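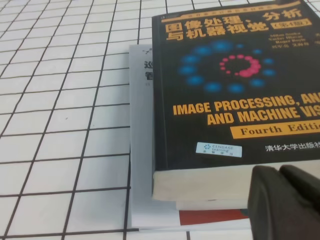
The Pause at Cadthorpe

The Office of Examples at Cadthorpe was established to supply the Rajput system with instances of ordinary handling. Its duties were set out in a short charter, a copy of which hung beside the door. The Office was to record the lifting, moving and setting down of common objects by an operator guiding the arm. It was to record them faithfully and without ornament, and it was to forward them to Jusley at the close of each working week.

In the second year of the charter the Office was assigned printed matter. Cups had been completed, and cloth had been passed to Wekodthorpe, where the ceilings were higher. The senior clerk drew up a schedule of single books, then of books in stacks, and obtained the necessary volumes from the shelf in the corridor. The stack that remained longest in use had a thick black textbook on machine vision at the top, in its fourth edition, with a pale booklet showing beneath it on the left. The choice of title was the subject of some remark among the junior staff. The senior clerk recorded that it had been selected for its weight.

The procedure was as follows. The stack was laid on the white gridded surface. The operator took the controls and brought the gripper to the lower right corner of the textbook. The fingers were closed on the cover and the pages together, the book was raised clear, and it was set down on the squares to the left. The example was then given a number and the stack was restored. Where the book slipped, the example was kept and marked as a slip, the charter being firm that slips were also instruction.

The operator had been with the Office for 2 years and was regarded as steady. Of all the examples submitted in that time, only 39 had been returned. It was therefore received with surprise when Jusley wrote to say that the system had acquired a habit.

The letter was brief. When presented with a book, the system approached it correctly and with good speed. It then stopped, a short distance from the corner, and remained there for the length of a breath before closing its fingers. It did this with every book, including those it had handled many times. It had not done so with cups. Jusley asked the Office to establish where the habit had been learned, and to correct it at source.

The senior clerk withdrew the recordings and viewed them in order. The task occupied the greater part of a week. In the earliest examples of printed matter the approach and the grip were one movement. In the later ones, beginning with the black textbook, there was a pause. It was present in the morning examples and the afternoon examples, in the good lifts and in the slips. There were more than 1,000 of these, and they had all been forwarded.

The operator was invited to the inner room and was shown a selection. The operator watched them with attention and said that the pause had not been intended. On being asked whether the pause served any purpose, the operator asked for time to consider, and was given until the following morning.

The answer was submitted in writing, as the charter required. The operator stated that as a child in Cadthorpe it had been the rule of the house to look at a book before picking it up, in case another person had left it open at a page or had laid something inside. The rule had not come to mind for many years. The operator supposed that it had returned with the black textbook, which resembled in its thickness a volume kept on the kitchen table at home. The operator offered to repeat the whole series.

The senior clerk did not accept the offer at once. A trial was arranged in which the operator was to work the same stack and make no pause. The surface, the textbook and the pale booklet were as before, and the single dark speck in one of the squares, which had been reported to the maintenance desk in December, was there also.

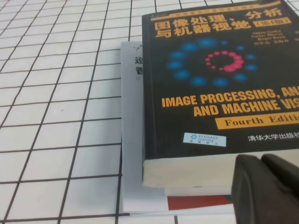
Jusley replied that the trial examples had been received and were of no use. The book was lifted promptly in each, but the operator now gripped it harder than was needed, and a system taught from them might be expected to crease whatever it was given. Jusley added that the matter of the pause had in the meantime been raised with those receiving the system, and that two of the reading rooms had asked for it to be left in. No grounds had been stated in their letters. Jusley wished to know whether the Office had any objection.

The senior clerk consulted the charter. It required that handling be recorded faithfully and without ornament, and it gave no guidance as to whether a pause was an ornament. The question was entered in the register under General Matters and a fresh page was begun for it. The trial examples were marked as withdrawn.

On the Monday the operator returned to the controls and asked which manner of working was to be followed. The senior clerk said that the operator should pick up the book in the usual way. The gripper was brought down to the corner of the textbook, and the clerk, standing behind with the register open, waited to write down the number.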